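Workshop tips for a student robot club
Posted November 7, 2024

The Lorville club meets in one shared room, and the robot gets the middle of it. These are the habits that have saved us the most time since September.

Put the practice task on a small table of its own. Other projects go on the shelves or the bench before the arms are powered. Write the task on one index card, for example "bun into bowl", and keep to it for the whole session. We log every try in a notebook and are now at number 1287.
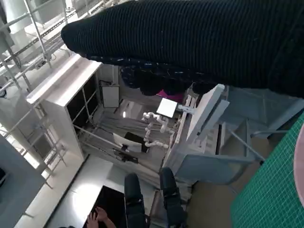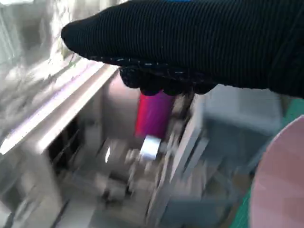
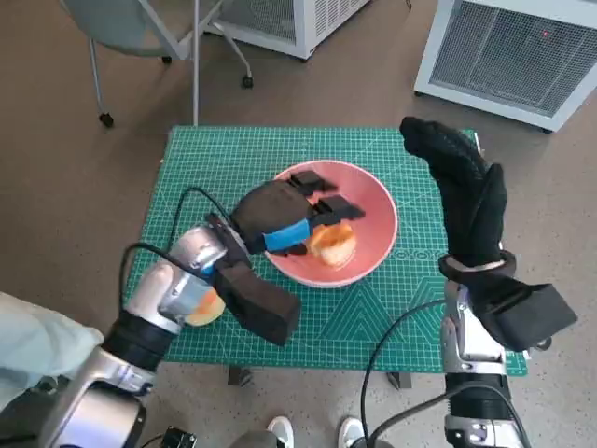
Gloves are the cheapest upgrade we have made to the hands. Bare fingertips slide on anything glossy, and a knit glove with a grippy surface goes on in a minute. Check the fingertips for lint and crumbs before each run - a lint roller works fine. A cutting mat is worth having under the work too. The green one under the pink bowl has a printed grid, so a student can write down where the bowl stood and put it back there for the next try.

Give every cable enough slack for the full reach of the arm, then move the arm through that reach by hand with the power off. If a cable snags, fix it before anything else.

Use real food only if you are willing to sweep. Bread goes stale and gets harder to squash, so we change it every session.

Label both ends of each cable with tape. The Histham team uses colors, we use numbers. Spare screws go in a lidded jar, 36 to a jar, and the jar stays off the work table.

Next page: charging and storing batteries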